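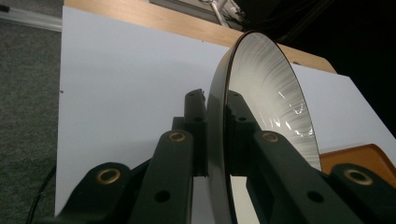

Hand-held gripper at work on a round mirror, with a white board behind.

Hand-held gripper kit from Wultine: first impressions

Wultine has started shipping its hand-held gripper kit, and we have had one on the bench since the start of January 2019. The kit is sold by Drodberg and is meant for groups that want to record how a person picks things up, so that the recordings can be used later to teach a robot arm.

The gripper is dark green, close to black in most light. The jaws are tall and narrow and are carried on jointed arms, with brass-coloured rings at the pivot holes. You hold it in one hand and squeeze to close. It took us 11 minutes to get used to the grip. Smaller hands will want the short handle, which has to be ordered separately.

The camera looks out over the arms towards the jaws. We tried the kit mostly on awkward items, and a round mirror with a thin black rim was the hardest of them. The jaw can be set against the rim easily enough, but the arms also show up in the glass, rings and all, and the tracking software supplied with the kit does not always like this. With the software as delivered we lost the jaw position in 2 of our first 110 recordings, both of them with the mirror. Turning the exposure down a step helped with glare. Plain objects such as boxes and mugs gave no trouble.

Recordings are saved in the Cemosis format. Anyone already using the Huang converter can carry on with it, but check the version first — the older one drops the jaw width and gives no warning.

The manual is short and leaves out how to tighten the joints. Ours had a little play in one arm after a week, and Drodberg sent the instructions by email the same afternoon. Wultine recommends checking the joints every 1,000 grips.

The kit comes with the gripper, camera mount, cable and a carrying case. The camera is extra. A left-handed version is planned for September, and Drodberg is taking names for it now. Members who would like to borrow our kit can book it through the equipment page, for up to a week at a time.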